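Projects > Engineering > Student Reports > Robotics
12 shares | 3 comments

Comparison of Two Finger Pad Types and Two Camera Positions for Breakfast Table Tasks

Viorica Dervishi and Genji Oda
Supervisor: Vimala Mudaliar

1. Aim

The project compared two sets of finger pads on a bimanual arm pair during teleoperated handling of ordinary tableware. A secondary aim was to find out which camera position gave the operator and the labelling team the most usable view of the fingertips. The work was carried out in March.

2. Setup

Both arms are the same model and are bolted to rails on either side of the table. The controller is an Arkano unit running the department's standard joint limits. Each arm carries a parallel-jaw gripper. Pad set A is the moulded rubber supplied by Nultitz. Pad set B was cast in our own lab from a softer silicone and glued to the same backing plates.

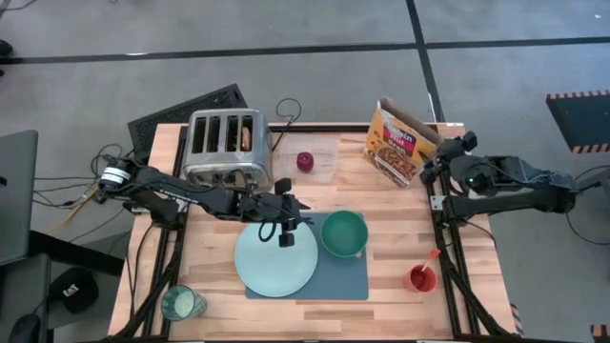 Gripper force was capped at 25 per cent of the rated maximum for all trials. An early run at a higher cap chipped a bowl, and the results from that run were discarded. Cable slack at the wrist was checked at the start of each session, as a tight cable shifts the wrist zero by a small but measurable amount.

3. Method

Four tasks were used: lift a plate by the rim, move a bowl, move a cup, and take a slice of bread out of a toaster. Each pad set was given 30 attempts per task. An attempt was scored as a success if the item was lifted clear and held without slipping until the operator released it. The time limit was 60 seconds. Daranee Chantharasri operated the arms throughout so that operator skill would not differ between pad sets.

4. Results

Plate: A 21, B 27
Bowl: A 26, B 28
Cup: A 29, B 29
Bread: A 24, B 17

Set B was better on the plate. Most failures with set A occurred when the rim rotated between the fingers during the lift. On the bread task the softer pads were too thick at the tip to enter the slot cleanly and often pushed the slice sideways.

5. Camera position 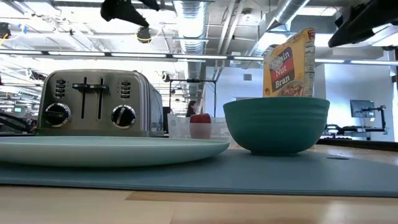 Two positions were compared: the head camera, looking down, and a fixed camera set low near the table. The head camera was preferred for approach, and the operator used it almost exclusively for the first part of every attempt. The fixed camera was better for judging height. From there the plate rim is seen nearly edge-on, so the gap between fingertip and rim can be read directly. Its weakness is occlusion, with the bowl standing in front of the cereal box and hiding the lower part of it. The overhead lights were also partly overexposed in this view, and we would tilt the camera down in future.

6. Conclusions

Set B is recommended for plates and bowls. Set A should be kept for the toaster until a thinner version of B can be cast. Both cameras should be recorded.

Comments (3)

Bhavana Ramasamy
Did you re-zero the grippers after changing pads? B looks thicker, so your closing width would be off.

Genji Oda
Yes, after every change. It should have been in section 2.

mudguard_k
What hardness is the silicone? We had the glue let go on ours after a fortnight.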